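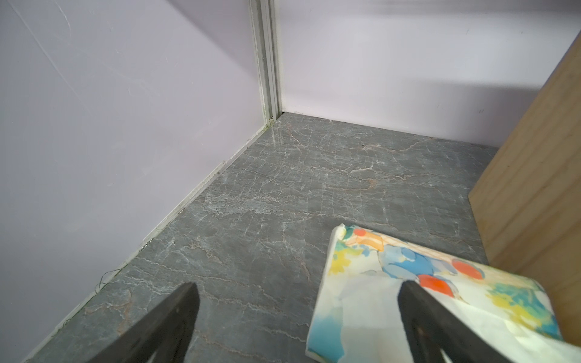

Gilles Ferrand wrote to me in March to say that I was wrong about mud season, that it has no charm whatsoever, and that anybody who claims to love it must own either a paved driveway or a very forgiving spouse. I have neither (my husband is forgiving up to the ankle, let's say), and I've been turning his letter over ever since, on walks and at the sink and once in the middle of a dentist's appointment, because I'd like to answer him properly.

What I had said, in a column he was kind enough to read to the end, was that the weeks between the last good snow and the first real leaves are the best weeks of our year up here. I still think so. I'll grant him the driveway. Ours is 200 feet of gravel that turns to pudding the minute the frost lets go, and I have left a boot in it more than once and gone hopping back to the porch like a heron. I'll grant him the gray sky, too, and the dirty ridges of snow along the north side of every barn, and the smell from the low field, which I happen to like but would not try to sell to a visitor.

But Gilles, have you been down to the Emley brook lately? I mean at seven in the morning, before the wind gets up, with the ice still holding on along the edges and the water going full tilt down the middle. In July that brook is a polite little thing you can cross in sneakers. In August you can hardly find it. Right now you can hear it from the road with the car windows rolled up, and when you stand on the footbridge the boards hum under you. I took my sister, who lives where it is always 70 degrees and who feels sorry for me, and she stood there so long that I had to go back to the car for her hat.

Then there are the red maples. People talk about maples in October as if that were the only time they bothered to do anything. The buds go red weeks before a leaf shows, and on a dull day the whole hillside behind Jisik Road has a flush on it, a sort of rusty pink that you notice better if you aren't staring straight at it. I missed it for years. I drove that road to work and back with my mind on supper, and I would have told you with perfect confidence that the hill was brown. It took a flat tire to show me otherwise. I had a good long wait for the tow truck and nothing at all to read.

That's really the heart of my quarrel with the people who skip this season. They go south, or they stay indoors with seed catalogs (guilty, some evenings), and then they come out when the lilacs are open and say spring has arrived. Well, it arrived while you were out of town! The woodcock had been at it for weeks by then. If you've never watched one, find a scrubby field near some wet woods at dusk and stand still. He makes a silly buzzing noise on the ground, like somebody pressing a broken doorbell, and then he goes up in wide circles until he's a speck, twittering the whole way, and comes tumbling down to nearly the same spot to start buzzing again. I have seen this on a good many cold evenings and I have never once gone home sorry.

I do part company with some of my fellow mud-lovers on one point, and since Gilles has me in an arguing mood I may as well say it. Stay off the soft trails. I know the sun is out and you have been cooped up since Thanksgiving and the dog is beside himself. The path up to Panero Ledge was closed for the thaw last year and plenty of folks stepped right around the sign, and by May the lower stretch was as wide as a town road, with roots showing that used to be well covered. You walk around the puddle, and the next person walks around your walking around, and so it goes. There are old logging roads with a good stone bed. There's the rail bed, flat as a table, dry before anything else is. There is the Fikre loop, if you keep to the upper half, where it's mostly ledge and pine needles. None of these will break your heart if you do them twice in one week.

And go slowly, which I suppose is easy advice to give at my age. I used to walk for distance. I kept a little notebook with the miles in it, and the year I turned thirty I put down 526 of them, and I was insufferable about it at Christmas. I couldn't tell you one thing I saw. Last week I spent the better part of an hour within sight of my own mailbox, looking at skunk cabbage. It makes its own heat, you know, enough to melt a little collar in the snow, and the hoods come up speckled in maroon and yellow-green like something off a reef. They smell terrible. They were the only thing blooming in the county as far as I could tell, and there were early bees at them on a morning that had started out at 28 degrees.

Gilles says in his letter that he'd sooner have one week of June than all of this put together. I don't doubt him, and June is lovely, and I'll be out in it with everybody else, slapping at blackflies. But June doesn't need me to stick up for it. It has the calendars and the weddings. What I'd ask of him, if he'll put up with one more request from a stranger, is to pick an ugly morning, 38 and drizzling, the sort when the radio tells you to stay in, and walk as far as the nearest moving water. Wear the bad boots. Bring something hot in a thermos. If he gets there and finds it has no charm whatsoever, he can write to me again, and I will print every word of it.

The peepers started behind our place the night before last, by the way, so he hasn't got long.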